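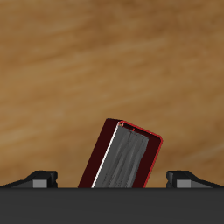
Acta de la reunión de la coral Trillard
18 de junio de 2022

Asistimos Ute Teuber, Nassoro Kioko, Venla Heinonen, Ju-won Han y yo, Ro-un Oh, que tomo las notas porque Ute ya lo hizo en mayo y juró no repetir. Si se me escapa algo, me escribís y lo corrijo, que esta vez apunté a mano y mi letra es la que es.

1. Acta anterior

La leyó Ute en voz alta, con algo de prisa. Venla pidió cambiar «ensayo abierto» por «ensayo con público», porque en mayo hubo quien se presentó con su partitura dispuesto a cantar. Cambiado y aprobado.

2. Concierto de verano

El grueso de la tarde se nos fue en esto. Tenemos la sala Mistum confirmada, con entrada por la puerta lateral y prueba de sonido a las 5. Nassoro habló con ellos y nos dejan las sillas puestas, pero las gradas del coro las montamos nosotros. Yo pregunté si no podíamos cantar en plano y las contraltos (o sea, Venla) me miraron de una forma que dio el asunto por cerrado. Habrá gradas.

El programa queda en 7 piezas. Se cae el motete largo, con gran pena de Ju-won, que llevaba semanas con la parte de tenor —y se la sabe, doy fe, la canta hasta en el autobús—. A cambio recuperamos las dos canciones populares del invierno pasado, que las tenemos rodadas y a la gente le gustan muchísimo. Ute propone abrir con la más lenta. Nassoro prefiere cerrar con ella y dejar a la gente blandita. Votamos y ganó Ute, aunque quedamos en probar las dos versiones en el ensayo general, así que ganó a medias.

Sobre la ropa: negro, como siempre, y carpeta negra. Quien no tenga carpeta que lo diga ya y no la tarde del concierto, por favor.

3. Dinero

Del mercadillo y las rifas hay 700 euros en la cuenta. De ahí salen el alquiler de la sala y las copias. Ju-won pasó el presupuesto de la imprenta Cokard para los programas de mano y nos pareció bien, en papel normal y a una tinta. Venla quería color. Lo hablamos un buen rato, más de lo que merecía, y se queda en una tinta, pero con portada dibujada por ella, que al final era lo que le hacía ilusión.

La cuota no sube. Quien deba la de mayo, que se acuerde de mí con cariño y me la pague.

4. El viaje a Jang

El coro de Jang nos vuelve a invitar a su encuentro de otoño. ¡Qué ganas! La otra vez cantamos fatal y lo pasamos de maravilla. Nos ofrecen 2 noches en casas de familias y la cena del sábado corre de su cuenta; el autobús es cosa nuestra. Ute se encarga de pedir precios y de preguntar quién viene, con respuesta por escrito, que de palabra ya sabemos lo que pasa. Nassoro recordó que algunos necesitan habitación en planta baja y lo incluimos en el formulario.

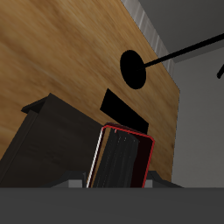

Madera veteada, con un óvalo negro y una franja gris plateada en el borde.

5. Ensayos

Hasta el concierto ensayamos por cuerdas la primera media hora y luego todos juntos. Los bajos piden el cuarto del fondo porque en el pasillo no se oyen (yo soy bajo y lo confirmo: nos oímos, pero mal). Las sopranos se quedan con el piano. Venla insiste en que empecemos a la hora de verdad, y le doy toda la razón aunque ese día llegué yo el último.

Ju-won va a grabar las voces sueltas de la pieza nueva para practicar en casa. Las manda al grupo en cuanto las tenga. Pide paciencia con la de soprano, que la canta él en falsete.

6. Ruegos y preguntas

Ute pregunta quién tiene la llave del armario de las partituras. Silencio general. Miré en mi mochila al llegar a casa y sí, la tenía yo.

Nassoro pide que al acabar se recojan los vasos. Apuntado.

La próxima reunión será después del concierto, en el mismo sitio. Ute avisa por correo. Se levanta la sesión y nos vamos a merendar.

Ro-un Oh, secretario por esta vez

Contacto: secretaría de la coral Trillard | © Coral Trillard 2022 | Volver arriba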